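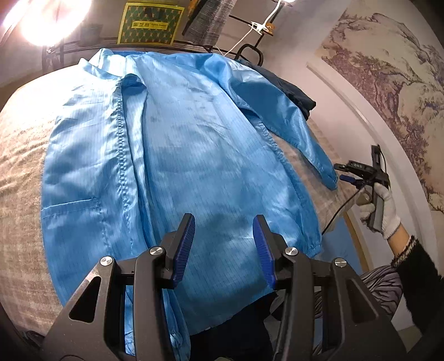
Slide 1. Light blue anti-static coat, snap front, elastic cuffs.

Opening. Thank Urmila for the invitation. Say who I am: 18 years in uniform and workwear rental, most of it on the laundry side at Feltameo. Talk is on what washing does to work garments and who ends up paying for it. Questions at the end, except on the numbers, where people can stop me.

Slide 2. Where the money goes
Purchase price gets all the attention in a bid. Over the life of a garment, washing and repair cost more. Ask for hands: who knows what one wash costs them? Wait for it. Last time it was 2 people in a full room.

Slide 3. Wash counts
Our contract at Skaltel called for 200 washes per garment. We had no way to check, so Pankaj put tags in 2000 pieces and we started reading them at the dock. Cotton blend pants got there. Shirts mostly failed early, at the collar. Don't go into the tag supplier, there is a dispute.

Slide 4. What wears out first
Cuffs, then closures, then pockets. Fabric is usually last. Snaps hold up better than zippers in our plant but they pull out if the tunnel finisher runs too hot. Tell the Rawat story here, short version - wrong setting, whole night shift, a month of repairs.
Static control garments are handled separately. No softener, and test on a schedule from the garment maker. If someone asks for resistance limits, send them to Manju, she has the standards.

Slide 5. Repair or replace
Show Tipene's chart. Point at the crossover. After the third repair we lose money on a shirt, but a coat can take more. Customers don't like patches on anything the public sees, so write that into the contract up front.

Slide 6. Sorting
Most of our losses were lockers. People keep a spare. We did an amnesty in July with bins by the time clock and got a lot back, some of it from the previous contract.

Slide 7. What I would ask a supplier
Wash count by garment type. Repair rate. What happens to retired stock.
Skip this one if we're past 3:40.

Leave the contact slide up. Handouts are with Bram by the door.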